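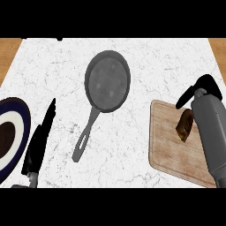
Progress report to the Breltholm Fund, Gatden Community Cooking Classes
27 October 2024

Hello again from Gatden! I know the form asks for a page under each heading, but last time you told me you'd take a plain letter over a padded form, so I'm holding you to that. The spending sheet is attached separately and I'll only talk about money where something moved.

Where we are

We've had 51 people sign up since the spring report, and 45 of them finished the full six-week course. I was hoping for 60 sign-ups by this point, so we're short, and I think I know why. The late summer course started the same week the schools went back, which I should have seen coming (I have two kids in those schools, so really no excuse). Three people dropped out in the first week of that one and told me flat out that evenings were impossible just then. The next course starts in November, well clear of all that, and the list is filling up nicely.

The Pulier group has been the big surprise for me. I'd planned it as a class for retired folks cooking for one, and then a bunch of younger people from the apartments on the hill asked to join, mostly people in their first place. I said yes and worried about it for a week. It's been our liveliest class! They trade recipes, they argue about garlic, and the older ones have started bringing in leftovers for everybody to try before we get going. I've rewritten the flyer so it just says "cooking for one or two" and leaves age out of it.

What we've been teaching

Weeks one and two are the same as before: knives, rice, beans, eggs, what to keep in the cupboard. I moved soup up to week three because people kept asking for it, and moved bread to the very end, where it can take up the whole evening. Week four is the shopping class, where we plan five dinners on a set budget and then go around the store together. That one gets the best comments on the feedback cards. A few people wrote that they'd never looked at the price per pound before. I've started handing out a little card with the shelf label explained – it fits in a wallet and people do seem to keep it.

The fish evening did not go well. It was expensive, half the class doesn't like fish, and we couldn't get the smell out of the Vidmar hall before the dance class the next morning. I've swapped it for lentils and canned tuna and I doubt I'll be swapping it back.

Money

We're close to plan overall. The one real change is that we spent $509 on replacing the hall's second oven thermostat and getting the gas line checked, which I wrote to you about at the time and you kindly approved out of the equipment line. That leaves the equipment line pretty thin, so the extra cutting boards will have to wait until the new year. Groceries came in a little under, mainly thanks to the farm stand giving us their end-of-day vegetables from June on. Hall rent is unchanged.

Things I'm still chewing on

Child care. It comes up on the cards every single time. The Vidmar hall has a side room we could use, but we'd need someone qualified in there and I don't have a line for it. I'd like to bring you a proper number with the next report instead of guessing at one now.

Getting to Breltholm. I promised you a class over there by the end of the year and it's going to slip. The church kitchen we looked at is lovely but it has one working outlet, and the school kitchen wants a longer booking than I can commit to. I'm going back to talk to the school in November – if we can get them down to six weeks, we could start there in late winter.

Follow-up. I said I'd call people three months after they finish to ask if they're still cooking. I've called the spring group and reached most of them. Most say yes, some say "sort of," and one asked me for the bean recipe again, so I mailed it.

I'll send the next report once the November course is done. Call me any time if something in the spending sheet looks odd, mornings are best.

Gatden Community Cooking Classes, course coordinator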